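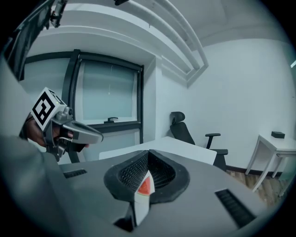

Marjatta Halonen

News > Community > Hulside Public Library

2 minute read

HULSIDE LIBRARY OPENS ITS DOORS AGAIN WITH A SUMMER OF READING, SEEDS AND SOUP

The Hulside Public Library is delighted to say that the long-awaited reading room on Dastell Street is open to the public once more, and that every neighbor, old or new, is warmly invited to come in, sit down and stay as long as they like.

The room has new windows on the garden side, a proper children's corner and shelving for 1,073 more books than before, many of them given by local families over the winter (thank you, all of you, and please do keep them coming!). The much-loved seed library is back as well, with 511 packets of beans, squash, herbs and flowers to borrow, grow and, with a little luck, return in the fall.

"I learned to read in this room, sitting on the radiator," said library director Refugio Esquivel. "The radiator is gone, I'm sorry to say, but we kept the old oak table, and people have already been in to find their initials on it."

Story hour begins at 11 each morning through the end of June, led by Þórey Arnardóttir, and the Clultard Soup Kitchen will serve lunch in the garden afterward whenever the weather is kind. Both are free, and no library card is needed. Cards can be picked up at the front desk in a few minutes with any proof of address.

For questions or book donations, please ask for Matěj Vávra at the front desk.

Last updated: Jun 25, 2021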